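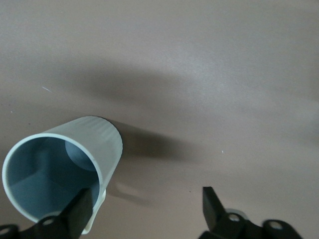

## 6월, 14:20 — 그래픽카드 전력 제한 시험 (Melow 2호기)

목적: 전력 제한을 낮췄을 때 렌더링 시간과 온도가 어떻게 변하는지 확인. 지난번 기록은 드라이버 버전이 섞여 있어 비교에 쓰지 않음. 이번에는 드라이버를 고정하고 처음부터 다시 측정함.

**구성**

- 본체: Melow 2호기, 측면 패널 닫은 상태
- 전원공급장치: Grondura, 보조전원 케이블은 분기 없이 각각 연결
- 부하: Gusteck 렌더 벤치, 실내 장면, 해상도 기본값
- 기록: Jardine 로거, 1초 간격
- 팬 곡선: 제조사 기본값. 사용자 곡선은 삭제함

**절차**

1. 부팅 후 유휴 상태로 두고 온도가 평탄해질 때까지 대기.
2. 전력 제한을 기본값으로 두고 벤치를 연속 실행. 첫 회는 셰이더 캐시 생성이 들어가므로 버림.
3. 제한을 162 W로 낮추고 같은 순서로 반복.
4. 기본값으로 되돌려 한 번 더 실행. 처음 값이 재현되는지 확인용.

**결과**

기본값에서 코어 온도는 79도까지 올라간 뒤 유지됨. 핫스팟 값은 로거에 항목은 잡히는데 중간중간 0으로 떨어져서 표에 넣지 않음. 센서 문제인지 로거의 폴링 문제인지 미확인.

162 W에서는 코어 온도가 기본값보다 거의 18도 낮게 안정됨. 렌더링 시간 증가는 2%. 클럭은 소폭 내려갔고 변동 폭은 오히려 줄었음. 메모리 클럭은 두 조건에서 동일. 팬 회전수도 같이 떨어져 소음 차이는 귀로 구분됨. 소음계는 꺼내지 않았으므로 수치 없음.

4번 재현 실행은 첫 측정과 오차 범위 안에서 일치. 실내 온도 변화의 영향은 무시해도 될 수준으로 봄.

**문제점**

- 재부팅하면 전력 제한이 기본값으로 돌아감. 시작 스크립트에 넣었으나 드라이버 서비스보다 먼저 실행되어 적용되지 않음. 지연 실행으로 바꾼 뒤 정상.
- 절전 복귀 후에도 같은 증상이 한 차례 있었음. 재현 조건은 못 찾음. 당분간 2호기 절전은 꺼 둠.
- Jardine 로거의 CSV는 소수점 자릿수가 열마다 다름. 합치기 전에 변환 스크립트를 반드시 돌릴 것. 원본은 덮어쓰지 말고 raw 폴더에 그대로 보관.
- 벤치 결과 파일명에 전력 제한 값이 안 들어감. 이번 것은 손으로 바꿔 적었음.

**판단**

렌더 전용으로 돌릴 때는 162 W 유지. 학습 작업은 부하 양상이 달라 이 결과를 그대로 적용하지 말 것. 특히 메모리 대역폭에 묶이는 작업은 손실이 더 적을 것으로 예상하지만 측정값은 없음.

제한을 더 낮추는 시험도 짧게 해 봤는데, 클럭이 계단식으로 떨어지는 구간이 나와 중단함. 그 구간의 로그는 불완전하므로 인용 금지.

**남은 일**

- 핫스팟 센서 값 누락 확인. 로거 간격을 늘려서 한 번, 다른 모니터링 도구로 한 번.
- 콘센트 쪽 전력계로 시스템 전체 소비전력 측정. 지금 수치는 전부 카드 자체 보고값임.
- 측면 패널을 연 상태의 비교 측정. 급하지 않음.
- 1호기는 써멀패드 교체 전까지 같은 시험 보류.

17:40 추가: 지연 실행 적용 후 재부팅을 반복했고 매번 제한이 정상 적용됨. 스크립트는 공용 저장소 tools 폴더에 올려 둠. 2호기 외 장비에 쓸 때는 카드 번호 인자를 먼저 확인할 것.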